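Entwistle Children's Museum
Learning Pages: Everyday Science at Home

Why Do Wet Clothes Dry?

When clothes come out of the washing machine, they hold a great deal of water. The water sits between the tiny threads of the cloth. A dryer or a clothes rack helps the water leave.

Water is made of very small parts called molecules. They are always moving. The molecules near the surface of wet cloth can break free and float into the air as a gas called water vapor. This change is called evaporation.

What helps evaporation?

Warm air helps because the molecules move faster. Moving air helps because it carries the water vapor away. Space helps too. A shirt that is spread out has more of its surface touching the air than a shirt rolled into a ball.

Thick cloth dries slowly. A thin shirt may be ready in 3 hours, while a heavy sweater may need 18 hours or more. The time depends on the room and the weather.

Baskets and racks

Many laundry baskets have holes in their sides. The holes let air pass through, and they make the basket lighter to carry. Clothes in a heap still dry slowly in the middle, so wet laundry should be hung on a rack soon after washing.

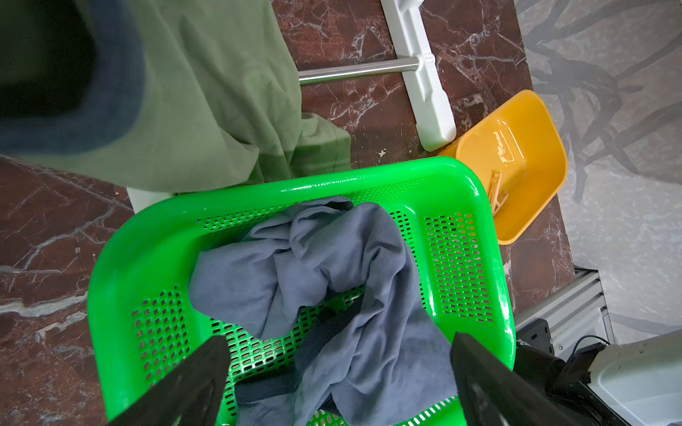

A green basket with slots in its sides, next to a white drying rack with a metal rod.

Try it yourself

Ask an adult for 2 small cloths of the same size. Wet both and squeeze them out. Hang one flat and leave the other in a ball on a plate. Feel both cloths after lunch and again before bedtime. Write down what you find.

Words to know
Evaporation: the change from a liquid to a gas.
Water vapor: water in the form of a gas.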